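Journal of Workplace Interiors | Research Articles | Furniture and Fittings

3.2 Desk surfaces and cable openings

The second part of the study dealt with the desks themselves. Most of the staff we spoke to at the Futevley office had been given new tables in the previous year, and the complaints were not about size or height. They were about where the wires went and where the light fell. We therefore looked at the tops in more detail than we had planned.

Each table was measured with nothing on it, then again at the end of a working day with the user's things in place. A 60 cm strip along the front edge was treated as the working zone, following the method set out by Yin in her earlier report on shared rooms. Anything behind that strip was treated as storage or as dead space. Users were asked to mark on a paper plan the parts of the top they touched often, seldom or never.

The plans were fairly consistent. People work at the front and push things to the back. The cable opening is nearly always in the part marked "never", and several users had forgotten they had one. At the Nellus site, where the openings are set into the corners, leads were more often run over the side of the table and left hanging. At Futevley the opening is near the far edge and leads were more likely to go through it, though they were seldom pulled tight afterwards.

3.3 Light and shadow on the top

Pale wood was chosen at both sites for the same reason, that it makes a room feel brighter. We do not dispute this, but a pale top also shows every shadow that falls on it. Objects standing at the side of the table can throw a broad band of shade across the part where the user writes, and on a light surface the line between the bright and dull areas is easy to see. Four users said they shifted their papers during the day to stay on one side of it. One had turned her table round.

Light was read with a hand-held meter at the middle of the working zone. We took 500 lux as the target for desk work. Readings were repeated with tall items moved to the opposite side, and again with the blinds closed. Figure 9 gives a view across one of the tops, with the opening towards the far edge.

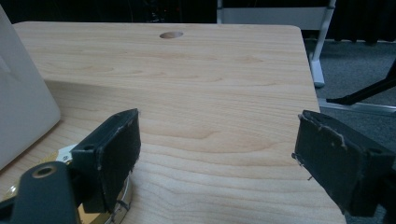
Figure 9. Table top with light wood grain, round cable opening and rounded corner. Shadow across the near half.

Moving the tall items helped in rooms with windows on one side only. It made little difference in the Yammine room, where the ceiling lights are placed between the desks and shade comes from both directions. Godinho has suggested that the position of the ceiling lights should be settled after the tables are in, and our readings support this, although in most buildings the order of work makes it hard to arrange.

Grain direction was also noted, as two users had mentioned it. Both preferred the grain to run from side to side, and one said it helped her keep papers straight. We did not test this further.

The corners are dealt with in Section 3.4, together with the results of the June visit.

Correspondence: Shiyu Yin or Cristóvão Godinho, Iltine Workplace Studies | All rights reserved | Back to top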